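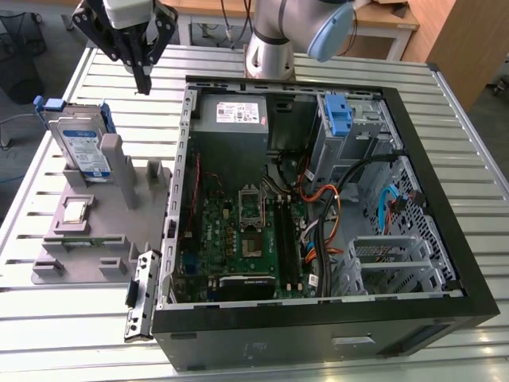 Big Numbers With Short Names

Written by Pornthip Khunthong
Reading level: ages 9 to 12

Large amounts are hard to write and easy to get wrong. If you leave one zero off a very long number, the answer is ten times too small. Scientists and engineers avoid this by using prefixes. A prefix is a short word part that goes in front of a unit. The unit tells you what is being measured. The prefix tells you how to multiply it.

Kilo

Kilo means one thousand. It comes from an old Greek word for a thousand. A kilogram is 1,000 grams, so a bag of flour marked 2 kg holds 2,000 grams. A kilometer is 1,000 meters. The road from Venlow to Trostonska is 200 kilometers long, or 200,000 meters. Road signs use the first form.

The symbol for kilo is a small k. A capital K on its own stands for the kelvin, a unit of temperature.

Mega

Mega means one million, or a thousand thousands. The symbol is a capital M. The lake behind Skaltavow Dam, finished in 1919, holds 374 megaliters of water when it is full. Written out, that is 374,000,000 liters.

Check the size of the letter. A small m means milli, or one thousandth. A megaliter would fill a building. A milliliter of water would fit in a small spoon.

Giga and tera

Giga means one billion. Its symbol is G, and its name comes from the Greek word for giant. Large power stations are measured in gigawatts. 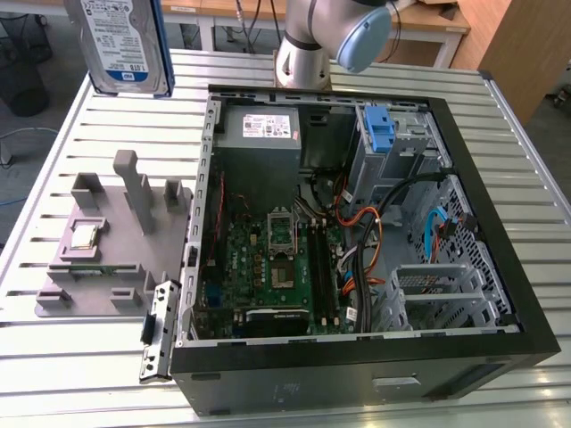
Tera is the next step up and means one trillion, a 1 followed by 12 zeros. Its symbol is T, and its name comes from the Greek word for monster. Most people meet it on things that store computer files. The unit there is the byte, written as a capital B, and one byte can hold one plain letter of the alphabet. The silver hard disk drive is marked "1.0TB", and reading that label takes three steps: the number is 1.0, the prefix is tera, and the unit is the byte. Put together, they give 1,000,000,000,000 bytes.

How to change from one prefix to the next

Each prefix on this page is 1,000 times larger than the one before it. To move up one prefix, divide the number by 1,000. To move down one prefix, multiply by 1,000.

5,000 kilometers = 5 megameters
3 gigawatts = 3,000 megawatts
7 terabytes = 7,000 gigabytes

The megameter is a correct unit, but it is rarely used. Maps stay with kilometers even for long trips.

Words to know

Prefix: a word part placed in front of another word.
Unit: a fixed amount used for measuring.
Symbol: a letter that stands for a prefix or a unit.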